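**Flirkari handling project – progress note, September**

Since the last note the main event has been the open day at Pirel's site in Kurnton. I went for the whole of it, 10 in the morning until they shut the doors, and I'm writing while I still have my own notes to check against the handout.

The handout says 92 percent of household handling tasks were completed in the spring trials. I asked what counted as a task and what counted as completed. The first answer was a list that has changed twice since spring. The second was that a person watching decides. I don't think anyone is being dishonest, but I would not put that figure in front of the board yet.

The session I spent longest at was the hand-held gripper work. A person wears the harness, works with a gripper in each hand, and the recordings are used later to train the arms. It is plain, slow work and I thought better of it than of the stage show next door, where the arm ran one routine on a loop and visitors clapped each time. 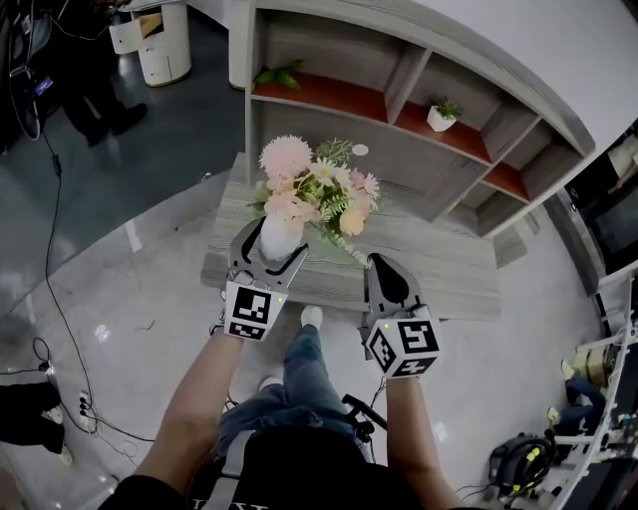
Kobori's view, given over coffee afterward, was that I'm asking for the wrong thing: the recordings are the product at this stage, and a success rate on the arm will mean little until there are far more of them. They also said the Kurnton sessions are cleaner than anything they had last year. I can accept the first part. For the second I'd want to see last year's.

Where we stand against the plan:

- Recorded sessions due by now: 100. Delivered and checked by us: 79.
- Written task list, fixed and dated: promised, not received.
- Arm trial on objects it has not been trained on: not started. Pirel says next quarter – they said that last quarter too.

Spending is on track, mostly because the arm trial hasn't drawn any money.

I recommend we release the next payment for the recording work only, and hold the part tied to the arm until Pirel agrees to a trial where we choose the objects and bring them ourselves. I have told them this will be my advice. They were polite about it and asked for it in writing, so a draft letter is in the shared folder. Please send changes before it goes out.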